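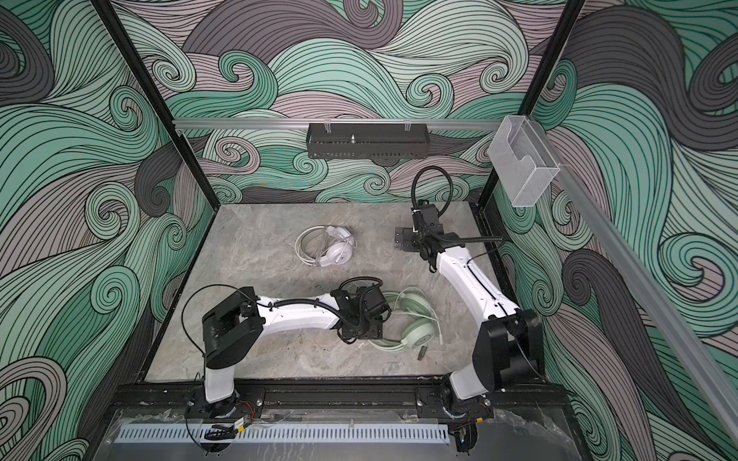 Step 1: Clear the wall and wash it

Busy wallpaper forgives a lot, but it does not forgive grease. Wipe the wall with sugar soap, rinse, and let it dry overnight. Fill the holes, including the ones from the shelf you swore was temporary, then sand with 80 grit.

Step 2: Find a true vertical

Your corners are not straight. Mine lean like a fence in Dusthorpe. Measure 20 inches from the corner, hang a plumb line, and pencil it in from top to bottom. The first strip goes on this line, whatever the corner thinks about it.

Step 3: Cut with the repeat in mind

The Stendau swirl I used repeats every 18 inches, so each strip wastes a fair bit of paper. Hold the second strip against the first before you cut. Do it again before you cut the third, when you are feeling confident.

Step 4: Paste and hang

Paste the wall if the label says so, the paper if it doesn't. Start at the top, leave two inches spare, and brush from the middle outward. Small bubbles usually flatten by morning. Big ones need lifting and rehanging, and no amount of staring helps.

Step 5: Trim

Use a new blade for every strip. I went through 9 in one room, and the only torn edge came from the blade I decided was still fine. Save the offcuts for patching behind the light switch.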